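**Workplace inspection, Pruvbridge building, Floor 2**
Occupant: Pomuveck
Date: Thu 25 January
Inspector: Nisha Pandey. Accompanied by: Adom Sulemana

Codes: **S** satisfactory, **A** action needed, **N** not inspected. Comments are entered for every A and every N. A comment against an S item is for information and does not need a reply.
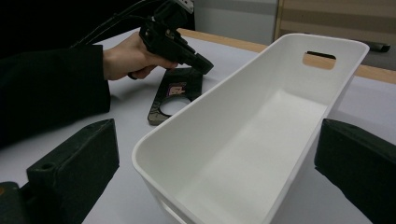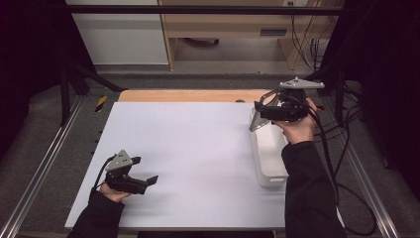

*Work table, Room 5. See section C.*

## A. Exits and routes

- [x] A1. Exit doors open from the inside without a key. **S**
- [x] A2. Exit signs lit and readable from the far end of the corridor. **S**
- [ ] A3. Routes clear to full width. **A**
 Comment: Flattened cartons stacked against the corridor wall outside the supply room. Door leaf strikes the stack before it is fully open. Same finding as last inspection, same location. Cartons to go down on the freight elevator at the end of each shift. Owner: H. Awasthi.
- [x] A4. Stair treads and nosings sound. **S**
 Comment: One nosing on the north stair has a shallow dent. No movement under foot. Monitor.
- [x] A5. Handrails firm. **S**
- [ ] A6. Fire doors close fully from any position. **A**
 Comment: Corridor door by the kitchen stops short of the latch when released gently. Latches when released from wide open. Closer to be adjusted by building maintenance. Do not wedge in the meantime. A rubber wedge was removed from under this door and handed to A. Sulemana.
- [x] A7. Floor plan posted and oriented to match the viewer's position. **S**

## B. Fire equipment

- [x] B1. Extinguishers on brackets, pins and seals in place. **S**
- [x] B2. Gauges in the green band. **S**
- [ ] B3. Service tags current. **A**
 Comment: Tag on the unit beside the electrical closet is too faded to read. Toma to confirm the service record and replace the tag. If the record cannot be found, treat the unit as overdue and exchange it.
- [x] B4. Access to pull stations clear. **S**
- [x] B5. Sprinkler heads free of paint, tape and hung items. **S**
- [ ] B6. Clearance below sprinkler heads kept. **A**
 Comment: Top level of the supply room rack is loaded too high at the window end. Corrected during the visit by moving the upper cartons to the floor pallet. Left open until a height line is marked on the wall.
- [ ] B7. Alarm sounder audible in all rooms. **N**
 Comment: Not tested, to avoid disturbing other tenants. Covered by the building's February test. S. Klinhom to stand in the supply room with the door closed during the test and report.

## C. Work tables and seating

- [x] C1. Tables stable, no rocking under hand pressure at any corner. **S**
 Comment: Leveling feet on the Room 5 table adjusted by the occupant before the visit. Locknuts checked and tight.
- [x] C2. Table edges free of splinters, sharp corners and lifted trim. **S**
- [x] C3. Undershelves not loaded past the posted limit. **S**
- [ ] C4. Leg space clear at seated positions. **A**
 Comment: Power supply and a coil of extension cord on the floor under the reception desk, where the feet go. Move to the cable tray.
- [ ] C5. Chairs sound. **A**
 Comment: One task chair in the office sinks under load. Gas lift worn. Chair tagged out. The tag has been removed from this chair once already, so it should leave the floor and not wait for parts.
- [x] C6. Anti-fatigue mats flat, edges beveled. **S**
- [x] C7. Table surfaces can be wiped down. **S**
 Comment: The supply room counter has an unsealed joint at the wall that holds dust. Not a safety item. Passed to M. Radonjić.

## D. Storage racks

- [x] D1. Uprights plumb, no visible bends. **S**
- [x] D2. Beam connectors seated and locking pins fitted. **S**
- [ ] D3. Load signs posted and correct. **A**
 Comment: Ristix rack, supply room. The sign gives 515 lb per level. It was written for the original shelf spacing, and the lower level has since been raised. The maker's table must be checked for the new spacing and a new sign posted. Until then the lower level carries light cartons only. Owner: M. Radonjić.
- [x] D4. Racks anchored to floor or wall. **S**
 Comment: Anchor nuts checked by hand, not with a torque wrench.
- [x] D5. Heavy items between knee and shoulder height. **S**
- [ ] D6. Step stool available and in good condition. **A**
 Comment: One rubber foot missing. Stool rocks on hard floor. Removed from use. Replacement foot is a stock part and should be ordered with a spare set.
- [x] D7. Nothing stored on top of cabinets. **S**

## E. Electrical

- [x] E1. Panel doors closed and clear space in front maintained. **S**
- [ ] E2. Panel directory complete. **A**
 Comment: Several circuits are listed as "spare" but are switched on. Awasthi believes they feed the kitchen counter outlets added during the refit. Electrician to trace and label. Breakers are not to be switched off to find out, as the server closet may be on the same panel.
- [x] E3. Cords free of cuts, tape repairs and exposed conductors. **S**
- [ ] E4. No power strip plugged into another power strip. **A**
 Comment: Found behind the printer. Corrected during the visit. The printer now runs from the wall. A longer cord would allow the printer to go back to its former position, which staff prefer.
- [x] E5. Ground-fault outlets trip and reset on test. **S**
 Comment: Kitchen and restroom outlets tested with the built-in button.
- [x] E6. Cover plates present and unbroken. **S**
- [x] E7. Space heaters: none found. **S**

## F. Compressed air

- [x] F1. Hose and fittings free of leaks. **S**
- [ ] F2. Regulator set at or below the posted limit. **A**
 Comment: Posted limit is 80 psi. Regulator was above this on arrival and was turned down in the inspector's presence. The knob has no lock. Fit a locking ring or a tamper cover.
- [x] F3. Blow guns have pressure-relief tips. **S**
- [x] F4. Safety glasses stored at the point of use. **S**
- [ ] F5. Receiver drained on schedule. **A**
 Comment: Drain log has a gap covering the holiday closure and was not restarted afterward. Sulemana drained the receiver during the visit. Log to resume.

## G. Lighting and air

- [x] G1. Lighting adequate for close work at all tables. **S**
- [ ] G2. Lamps working. **A**
 Comment: Flickering tube over the copier. Neighboring tube is dark at both ends. Replace as a pair.
- [ ] G3. Emergency lights operate on test button. **A**
 Comment: Unit at the head of the south stair lit, then faded before the button was released. Battery to be replaced. Priority item.
- [x] G4. Supply and return grilles not blocked. **S**
- [ ] G5. Filter changes recorded. **N**
 Comment: Record held by building maintenance. Requested.

## H. First aid and chemicals

- [x] H1. First aid kit sealed or fully stocked. **S**
- [ ] H2. Contents in date. **A**
 Comment: Antiseptic wipes expired. Discarded. Burn gel is in date but will lapse before the next inspection and should go on the same order.
- [x] H3. Names of first aiders posted. **S**
 Comment: Sheet lists S. Klinhom and A. Sulemana. Extension numbers correct.
- [ ] H4. All containers labeled. **A**
 Comment: Spray bottle of clear liquid under the kitchen sink with no label. Contents unknown to anyone present. Set aside for disposal. It is not to be sniffed, tested or poured down the drain.
- [x] H5. Safety data sheets available to staff. **S**
 Comment: Paper binder is behind the shared folder by one product. Use the shared folder.
- [x] H6. Flammables in the rated cabinet, cabinet closed. **S**

## Actions

| Item | Action | Owner | Priority |
|---|---|---|---|
| G3 | Replace emergency light battery | Building maintenance | High |
| A6 | Adjust door closer | Building maintenance | High |
| D3 | Check spacing, post new load sign | Radonjić | High |
| B3 | Confirm service record, replace tag | Toma | High |
| A3 | Clear cartons each shift | Awasthi | Medium |
| E2 | Trace and label circuits | Electrician, via Awasthi | Medium |
| F2 | Fit lock to regulator | Sulemana | Medium |
| F5 | Restart drain log | Sulemana | Medium |
| B6 | Mark height line | Radonjić | Medium |
| H4 | Dispose of unlabeled bottle | Klinhom | Medium |
| C5 | Remove chair | Awasthi | Low |
| D6 | Order stool feet | Radonjić | Low |
| C4 | Move power supply and cord | Awasthi | Low |
| G2 | Replace tubes | Building maintenance | Low |
| H2 | Restock kit | Klinhom | Low |

E4 was closed on the day and is not carried forward.

High items are to be closed or have a written interim measure within 5 working days. For D3 the light-carton restriction counts as the interim measure, provided a notice is fixed to the rack. Medium and low items will be reviewed in February together with B7 and G5.

## Remarks from the occupant

*Awasthi:* A3 accepted. The freight elevator is locked after the loading dock closes, so the late shift has nowhere to take cartons. Request a key or a cage on this floor.

*Radonjić:* D3 accepted. I have the spacing measurements but not the Ristix table for this beam type. Requested from the supplier.

*Inspector's reply:* Elevator key request forwarded to the building office. A3 remains open. If the table does not arrive before the review, put the lower level back to its original height and keep the present sign.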